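Open day at the Clesside brick works, quick notes

Typing this up on the train before I forget it all. Went out to Clesside for the open day, first one they've done since the new kiln went in. Free entry, sign up online, hard shoes. I wore sneakers and got sent to the boot rack.

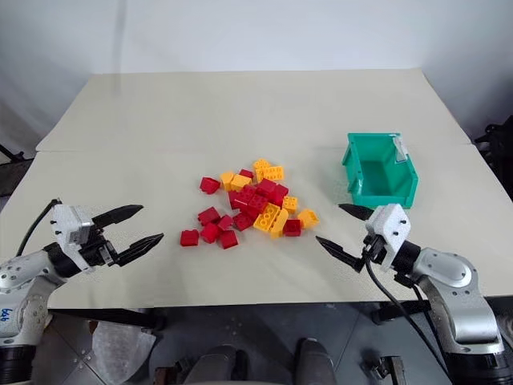 Vesela Milošević wrote back before I'd even posted this, wanting to know if they still make the hand-molded ones and whether you can buy seconds at the gate. Yes to both, Vesela. Seconds are on pallets by the exit, cash or card, bring your own car because they won't hold them for you.

So. Started in the clay shed. Cold. Big heap of gray clay that has been sitting out all winter, they want the frost to get at it. Our guide was fast and soft spoken, bad combination next to a running mixer. Got maybe half. The clay comes from the Robichaud pit over the hill, used to come by narrow rail, now trucks. You can still see the old track bed from the parking lot if you know where to look. I didn't, had to be shown.

Then the extruder. Long column of wet clay coming out like toothpaste and wires chopping it. Could have watched that for an hour. We got five minutes. Smell like a river bank. A kid in our group asked if you could eat it, guide said people have tried.

Dryers next, not much to see, warm tunnels with doors. Everybody stood there a bit too long on account of the warm.

The kiln is the thing they're proud of. Geveck built it, name on a plate by the control booth. Bricks go through on cars, slow, slower than you'd think, and there's a little glass port you can look into one at a time. Orange and nothing else. My eyes took a while to come back. Peak is 1,000-something Celsius, I wrote it down and now can't read my own writing.

Old kiln is still standing next door, cold since the changeover. You can walk in. Best part of the day for me. Glazed drips all over the walls, initials scratched by the door, a bench where the night burners sat. No lights so bring a phone.

Hand molding is in a lean-to at the back. Two women throwing clay into wooden boxes, sand flying, hardly talking. 491 bricks is the house record for one shift, chalked on the beam. They let us try. Mine slumped. You need to throw it much harder then feels polite.

Lunch was the Mekari van in the yard, lentil soup and flat bread, good, long line, ran out of bread before one. Go early.

Missed the talk on matching old brick for repairs, it was full and the sign up sheet was inside the shop where I never went. Annoyed about that, it was half the reason I came. Someone on the bus said it was mostly about mortar anyway.

Getting there: train then the shuttle bus, last one back is earlier than the website says. I ran for it. Parking is a muddy field.

They're doing another one in March, same deal, longer kiln visit supposedly. Would go again just for the old kiln. Bought one second, hand molded, thumb print in the side. Weighs a ton. It's in my backpack on top of my sandwhich.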